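Writing Safety Rules for a Bin-Picking Cell
Final project report, Robotics Practice course
Group: Inger Steinarsdóttir, Rizwan Siddiqui
Supervisor: Grethe Bjarnason

How we ended up with this topic

When Rizwan and I signed up for the bin-picking cell in January, we thought we'd spend the term making the arm pick faster. Then Grethe handed us the cell rules, which were a single page written by a group that had already graduated, and asked us to follow them for one afternoon. We couldn't! Two of the rules contradicted each other and one talked about a door that isn't there anymore. So the project became the rules (I was a bit grumpy about this for maybe a week, and then I got really into it).

What we wanted at the end was a short set of working rules that a new student could read before their first session and really use. We also wanted to know if the rules made any difference, so we kept a log the whole time.

What we read first

We started with the general robot safety standards in the library, mostly the parts on risk assessment. They're written for people building factory cells, and a lot of it didn't match a bench setup where somebody reaches in to move things between runs. The order of thinking was super useful though: list the hazards, get rid of what you can, guard what's left, and only then write instructions for people. The old page had jumped straight to the instructions.

Nanna Overgaard from the Brultham lab also let us read their house rules. Theirs run to 18 pages. I liked them a lot, but I also noticed that the copy on the wall had no fingerprints on anything past the second page, so we set ourselves a limit of two.

What we looked at in the cell

We sorted our rules into four areas: the bin, the objects, the cables, and the people. The bin was the easy one. It has to be clamped before the arm is powered, and whoever starts the run puts a hand on each clamp and tugs. Objects took longer. We wanted a mix of shapes, soft and hard, but nothing with a sharp edge and nothing made of glass, and every object has to be on the list taped inside the log book before it goes in. 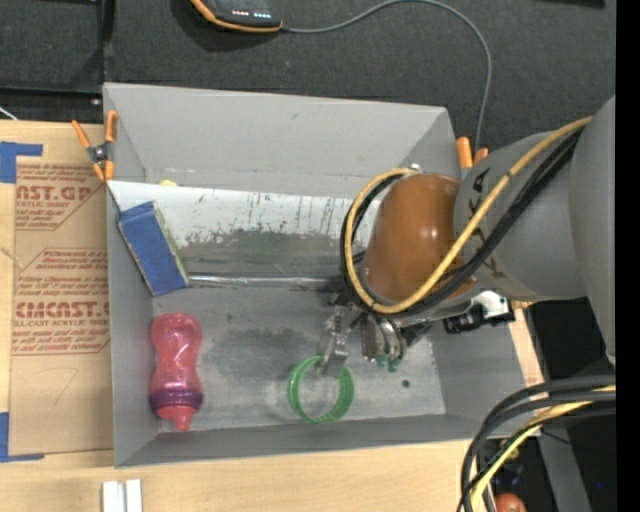
Figure 1. Gripper at the green ring, with clamps gripping the bin.

Cables were what we argued over. Rizwan wanted a rule that no cable may touch the arm at all, and I thought that was impossible with cables that have to run along it to reach the gripper. We ended up with this wording: cables on the arm must follow the arm, with enough slack for the full range of motion, and somebody has to move the arm slowly through that range after any change to the wiring. Vilhjálmur Bach, who ran the Zoltby cell last year, read it and crossed out "enough slack" because he said everyone thinks they have enough. He was right, so now the rule says to check for pull at the two far corners of the bin.

The people rules are the shortest:

One person is the operator and says so out loud.
The operator keeps the stop button within reach the whole run.
Nobody reaches into the bin until the operator says "stopped" and the arm is in hold.
If you move an object by hand, write it down before the next run.
Speed stays at the reduced setting unless Grethe has signed the page.

What the log showed

We logged 2,475 pick attempts over the term. The first 185 were done under the old page and the rest under ours, so it's a lopsided comparison and I don't want to make too much of it. Under the old page we wrote down a lot of small stuff, like hands in the bin while the arm was still live (mine, twice). After the switch those notes mostly dried up. What we still saw was people skipping the clamp tug when they were in a hurry – usually right before lunch.

What I'd change

I'd try the rules on strangers sooner. We only had one outside group test them, and they got stuck on the word "hold" because their controller calls it something else. A small drawing of the controller screen would fix that. I'd also put a date on every version, as we lost most of a morning working from an old printout.

The current two pages are in the appendix, and there's a copy in the log book for the next group.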